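Freya Goodall
a thread about moving to a small town and trying to pay for groceries with a bread starter

1/ OK so a bunch of you asked how the sourdough swap in Woltambridge works and I keep answering in pieces, so I'm putting it all in one place. Grab a coffee, I ramble.

2/ We moved here last October and I knew exactly zero people. The lady at Parsons (hardware store, also sells eggs, don't ask me) saw flour all over my coat and told me there was a swap in the hall behind the library. I went that same evening.

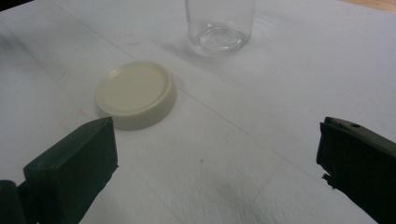

3/ HOW IT WORKS. You bring starter, you take starter. No money. If you don't have any yet you can bring jam, seeds, a book, whatever. I brought lemons the first time and felt like a genius until I saw the other four bags of lemons.

4/ Starters have names here and people take it seriously. Mine came from one called Rivirano, a rye that has supposedly been going for 30 years. Do I believe that? On a good day, yes. It smells like apples and a little like nail polish remover when I forget to feed it.

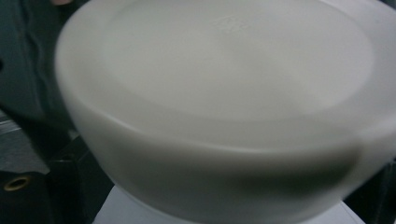
And I do forget to feed it, a lot! The fridge is your friend. Once a week is plenty if you only bake on weekends. Take it out the night before, feed it, go to bed, and see how it looks over breakfast. If it's sulking, feed it again and have pancakes.

5/ My everyday loaf, for everyone who messaged: 120 grams of bubbly starter, bread flour, water, salt, long rest in the fridge. I bake it in my grandma's dented pot with the lid on, then lid off till it's darker than you think it should be. My husband calls it burnt. He eats most of it.

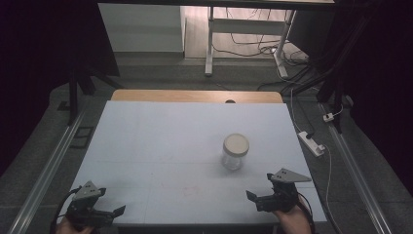 6/ Stuff I wish I'd known before my first swap. Label everything, because by the end of the night every starter is beige goo and you will go home with the wrong one (I did, it was spelt, we're still friends). Go early if you want the rye. And bring something see-through to carry yours home in, a plain clear jar with a screw-top lid is perfect, just leave the lid a bit loose on the drive or you'll be cleaning your cup holders like I was.

7/ The swap list hit 201 names last month, in a town of 2,564! Half of them haven't baked a thing yet, they come for the gossip and the free butter. Totally fine. Come anyway.

8/ Next thing I want to try is bagels. If you've got a recipe that works with rye starter, put it in the replies, I'm begging.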